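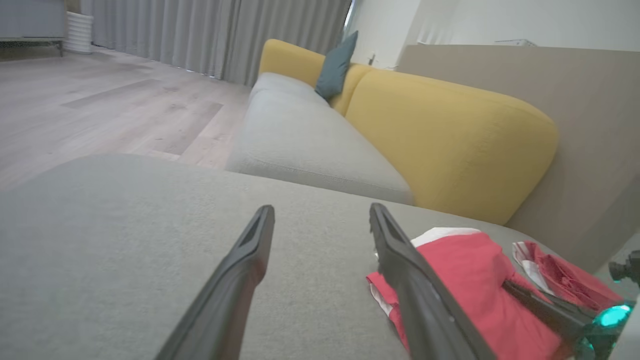
Pevetti cordless tyre inflator: long-term review

By Akinyi Obura
30th June

I've been meaning to write this up for ages, because I get asked about it more than anything else I keep in the car (including the heated seat pad, which I also love and will get to another time). The Pevetti is a little battery-powered pump for car tyres. It's the shape of a fat torch, it lives in a zip-up bag in the boot, and I've now had it through 3000 miles of school runs, motorway slogs and one very muddy camping trip.

I paid £72 for mine from Zarkham, the car parts place on the Eltport ring road. You can get cheaper ones, and I've owned two of them. The first was a plug-in job that ran off the cigarette lighter and had a cable that wouldn't reach the back wheels of our estate without the door being left open in the rain. The second had a gauge that was pure guesswork. So I went a bit further up the range this time and I'm glad I did, mostly!

What you get in the box

The pump itself, a short rubber hose, a charging cable but no plug, a bag, and a small pouch of adaptors for bikes, footballs and airbeds. The instructions come in very small print on very thin paper. You won't need much of them apart from the page about the units, so find that one and ignore the rest. Mine arrived set to bar and I spent my first go squinting at it on the drive wondering why the numbers were so tiny.

The hose screws onto the valve. I know some people prefer the sort that clamps on with a lever, and it is quicker, but I've had those ping off and I like a screw fitting. You do lose a little puff of air when you take it off again. I just set it a touch higher to make up for that and it comes out where I want it.

How it does on a real car

Very well, for what I ask of it. I check all four tyres about once a month, first thing, before the car's been anywhere. You pick the pressure you want with the plus and minus buttons, press the big button, and it stops by itself when it gets there. A top-up on one tyre takes no longer than finding where I've put the dust cap. Doing all four barely dents the battery.

From properly flat is a different story. We had a slow puncture in one of the rear tyres over the winter and I came out to find it sitting on its rim. The Pevetti got it back up to something I could drive to the garage on, but it took a good long while and the end of the hose was too hot to touch afterwards. It says in the instructions to give it a rest after a long run and I'd take that seriously. Wear gloves, or wait a few minutes before you unscrew it.

I took it along to the garage and asked them to check it against their own gauge, which they very kindly did while I had a cup of tea. It read slightly over on every tyre, by the same small amount each time. I can live with that. A gauge that's always wrong in the same direction is easy enough to get on with once you know.
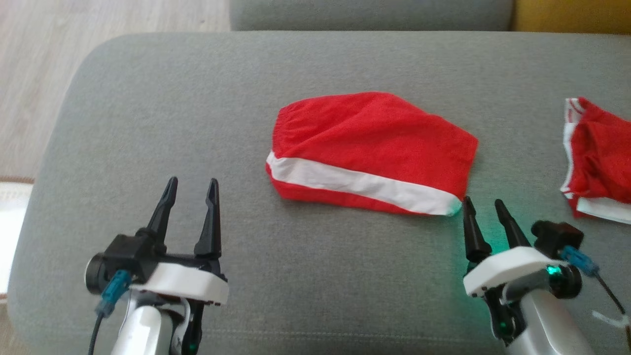

Red shorts with a white stripe, on the grey sofa.

The noise

It's loud. I'm putting this in its own section because most of the write-ups I read before buying skated over it. It's a hard, rattly buzz, and if you're doing your tyres at seven in the morning on a terraced street, people will know about it. My neighbour thought somebody was taking down a fence. Putting a folded towel under it helps a bit, mainly because it stops the thing walking across the tarmac.

Battery and charging

I charge it every few months whether it needs it or not. There's a row of little lights along the side and so far I've never got it down to the last one on top-ups alone. The flat tyre took it down almost 100 per cent, I'll admit, and I wouldn't have fancied my chances with a second one. If you drive a big van or tow a caravan I'd look at one that can run off the car as well, and this one can't. You can charge it from the car's USB socket, very slowly, but it won't pump while it's plugged in. That seems a daft thing to leave out at this price.

Cold weather didn't bother it as much as I'd expected. It was sluggish after a frosty week in the boot and then fine once it had been in the house for an hour.

The torch

There's a light on the end. It's good! Bright enough to see the valve in the dark, and the button for it is nowhere near the pump button, so you won't set the whole thing roaring by mistake when you only wanted to find your keys.

Against the Laitinen

My brother has the Laitinen, the big orange one, and we swapped for a fortnight. His is faster, no question, and has a longer hose, and it's a bit quieter too. It's also twice the size, and it took up the corner of the boot where I keep the shopping crate. The screen on his is lovely and clear in bright sun, where mine washes out and I have to cup my hand round it. If you've got the room and you don't mind paying more, have a look at it. For a family car with a boot that's always full of wellies, I went back to mine quite happily.

Niggles

The bag's zip went after a couple of months, so it's now held shut with a hair bobble. The adaptor pouch is separate from the bag and doesn't clip to anything, and I've already lost the football one. The rubber cap over the charging socket is fiddly with cold fingers. And it forgets your last pressure if you leave it for long enough, so check the number on the screen before you press go — I nearly gave the front tyre a bike's worth of air.

It comes with a 3 year guarantee if you register it, and the form took me a couple of minutes on my phone.

Would I buy it again?

Yes, at this price, and I'd keep an eye on Zarkham in July, when they usually have their summer sale on. Ask at the counter as well as looking online, the shop in Eltport had it for less than the website when I went in. Take the old one with you if you've got one, they'll recycle it.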